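Ticket 885: Fitted sheet will not stay on bed
Opened by: Annag Mowat
Assigned to: Taner Polat
Status: open (reopened twice)
Product: Illamura fitted sheet, pale green
3 comments · 8 watching · Share

Annag Mowat, 9.10 am
The sheet on the big bed has come off at the corner again. I put it on last night, smoothed it down, admired it, and went home. This morning it had retreated to the middle like a tide going out. Somebody has also been using the bed as a shelf, which I mention without accusing anyone whose name is Ozan. Pictures attached.
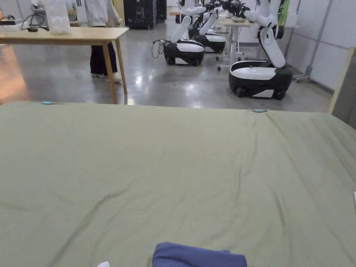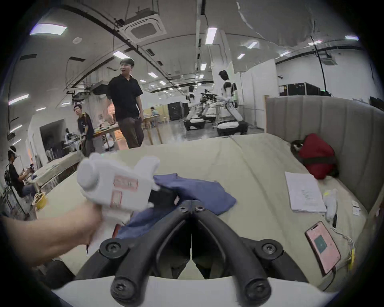 Things tried so far:
- Putting the sheet on again, but crossly.
- Turning it round a quarter, in case the long side was the short side. It was worse, so I turned it back.
- Teal clips on the far edge. They grip well enough. The cloth bunches up round them and then creases off in every direction it can find.
- Ironing. I am not doing that again.

What I'd like is a sheet that is flat at four in the afternoon as well as at nine in the morning. I don't think this is a luxury request.

Taner Polat, 9.45 am
Thanks Annag. A few questions before I order anything.

1. Has it been through the tumble dryer?
2. How deep is the mattress? The packet says the pockets take up to 300 mm.
3. Is there a mattress protector under it? The Stirnia one is quilted and slides about on its own account, taking whatever is on top with it.

In the meantime, please could everyone get their belongings off the bed. A phone, a bag, a stack of paper and a heap of cables all have to be lifted whenever someone straightens the sheet, and what really happens is that they get dragged along with it. There's a perfectly good table.

Annag Mowat, 10.20 am
1. Yes. Hot. Before my time, I'm told.
2. Measured it with Hülya holding the other end of the tape. With the protector on it comes to roughly 300, so we are right at the limit and probably over it once the sheet has shrunk.
3. Yes, the Stirnia.

Also, the blue cloth lives on the bed because it's for wiping things down and there's no hook for it. I asked for a hook in ticket 983. Ticket 983 is marked "resolved". I have walked round the walls and can report no hook.

Taner Polat, 11.05 am
I've reopened 983 with my apologies.

For the sheet, please try this in order and stop when it works:

- Strip the bed completely and take the protector off.
- Put the sheet back on the bare mattress, starting with the two corners by the headboard, then the two at the foot. Tuck the elastic well underneath, a good hand's length.
- Pull the slack out from the middle towards the sides.
- Leave the clips off until it has had an hour. If it creeps, clip underneath, where the elastic is, and keep them off the visible edge.
- Cool wash only from now on, and dry it on the line.

If it's still wandering tomorrow I'll order the deep one from Drollora and we can cut this one up for dusters.

Annag Mowat, 12.40 pm
Done as far as the hour's wait. Three corners holding. The fourth is thinking about it. Phone removed, bag removed, papers handed to Ozan, who says they aren't his. Please order the deep one.

Status changed: waiting on delivery
Was this helpful? 8 people said yes · Share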